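Gendell PC Disassembly Cell: progress report to Cida, equipment and budget
Period to the end of July. Prepared by Mỹ Phan. 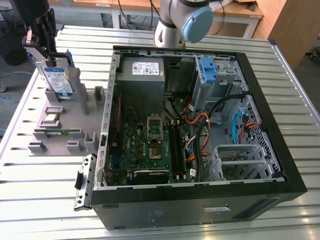 Gripper with a hard drive above the parts fixture, open tower alongside.

Spending since the last report

The main purchase was the second set of gripper fingers from Doolan, ordered in May and paid for in full. The printed fixture was made in house, so the only charge against the grant was filament and 6 hours of technician time. We have not touched the contingency line.

Work on the cell

The trial covers hard drives, memory and processors from desktop towers. Each part has its own place in the fixture, and the layout is now on its third version. We have run 114 towers through the cell, 33 of them with no help from an operator. Most of the stops were at the drive cage, where the release latches differ from one maker to the next. Cables are the other main cause. On some models the power leads cross the path the gripper needs to take, and an operator has to move them by hand.

Planned purchases

We would like to change the order of spending for the next period. The original plan had the conveyor first. We now want to buy the force sensor first – it should help most with the drive cage – and leave the conveyor until the stop rate comes down.

Sarkevow has quoted some £2000 for the sensor, including the mounting plate and cable. The quote does not include fitting, which we will do ourselves. Delivery is given as five weeks. A cheaper sensor was looked at, but it would need a separate controller and there is no room left in the cabinet.

We also need to allow for spare fingers. The tips wear faster than we budgeted for, and one spare pair should be held on the shelf.

Decision needed

Please confirm whether the sensor can be bought from the conveyor line without a formal change request. Sarkevow will hold the price until the end of next month. If a call is easier, Wednesday mornings are best for the team.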